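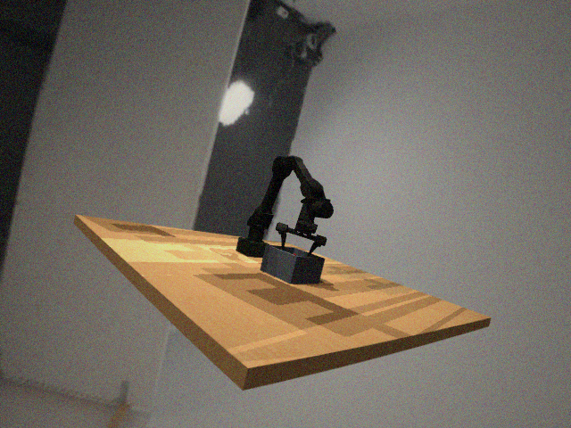 Starnell simulation package: second progress report

Where we stand

We are past the midpoint of the Irano evaluation and I would not sign the full license yet. Starnell sells its package as a way to train a gripper arm on the screen and move the result to a real bench with little extra work. The first half of that claim holds up fairly well. The second half we have only begun to test.

What was done this period

The team set up the box task in the simulator: one black arm fixed to a wooden tabletop, a two-finger gripper, and a dark open box with a small red item inside. The arm has to reach in and lift the item out. We ran 3,000 attempts with the lighting and the camera angle changed between runs. The arm succeeded in 2,480 of them.

Starnell's sales sheet would call that a good score, and maybe it is. I went through the failures and most are of one kind. The item lies close to the wall of the box and a finger comes down on the rim. Parts end up against the wall all the time in our bins at Chien, so I don't take much comfort from the average.

The shadows and grain in the rendered views are meant to toughen up the vision side. Starnell has given us no figures showing that they do. We asked for some in February and got a brochure.

Bench trial

We have made 60 attempts on the real arm at Chien. That is too few to quote a rate, and I would ask that none be quoted to the board. The arm was slower than in the simulator and stopped short of the box more often than we liked. Calibration took more than 4 days against the single afternoon Starnell promised.

Costs

Spending is within the grant. The support plan is billed separately, which was not clear in the original quote, and we have disputed the first invoice.

Next period

Repeat the box task with the item placed against the wall every time.
Run the same task on the Sotetti package, which costs less and makes fewer promises.
Get Starnell's answer on the support invoice in writing.

We ask that the decision on the full license be held until the next report.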